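Subject: Re: [dimgate-neighbors] Clearing the table before Saturday
List: dimgate-neighbors

Hello everyone, and thank you for all the kind replies about the hall (I read every one of them with my tea, even the long ones!).

On Friday night a member wrote:

> I like the idea of leaving the big table bare between groups, but
> where are the pens supposed to live? Last month I hunted through
> the Orkstead cabinet for a marker that worked and gave up. Also,
> can we please have a rule about water bottles? The sewing group
> lost a whole pattern to a spill.
>
> Are we still in the Tasmont room at 5?

Yes to the Tasmont room, yes to 5, and I'm so sorry about the pattern. I've been turning the pen question over all week, and my feeling is that the cabinet is simply too far away. People finish a poster, they're chatting, they've got one arm in a coat already, and the marker stays where it was last put down. I do it myself! So I'd like to keep a plain dark cup on the table at all times, and the markers go in it, caps on, before the chairs go back. Anything that has dried up can go straight in the trash, please, and not back in the cup for the next person to discover.

As for bottles, I'd rather not ban them, with the room as warm as it gets. Cap screwed on whenever you aren't drinking, and take it home with you at the end.

Pens, cup and bottle on the pale wood:

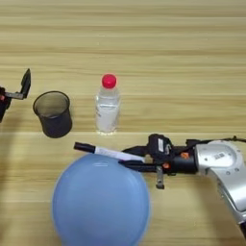
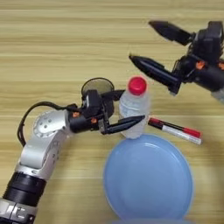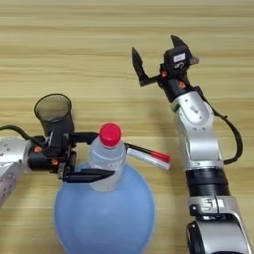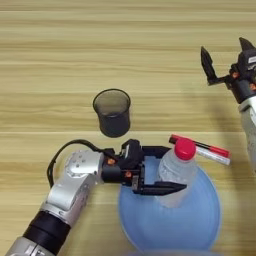

The other thing I wanted to raise is the shelf by the door, the one from Quezada that we all complained about putting together. It has 18 inches of free space on the bottom, and I'd love for that to be the home for whatever is left behind, so that we aren't moving the same odds and ends from chair to chair until spring. If you're missing something, look there first, and then write to the list.

I'll be in early to wipe down the table, and company is very welcome. Bring a cloth if you have one to spare, as ours are past saving.

Warmly, and see you Saturday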